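How to Pack Groceries for a Long Drive Home

The nearest full-size store to Brivham is a long way off, so most of us shop twice a month and fill the trunk.
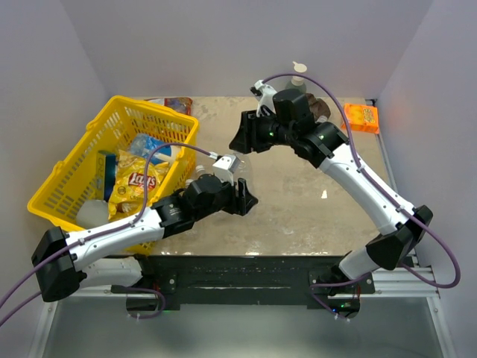 Start with the cold things. Put frozen food and meat together in one insulated bag with 2 ice packs and zip it shut. Don't open it until you get home.

Cans and jars go on the trunk floor, against the back seat. Stand bottles upright between them and tuck a towel into any gaps. Bread, chips and eggs go on top, or on the passenger seat with the belt around them.

In February, keep lettuce and tomatoes inside the car. They freeze fast in the trunk.

At home, empty the cold bag first. The cans can wait until after supper.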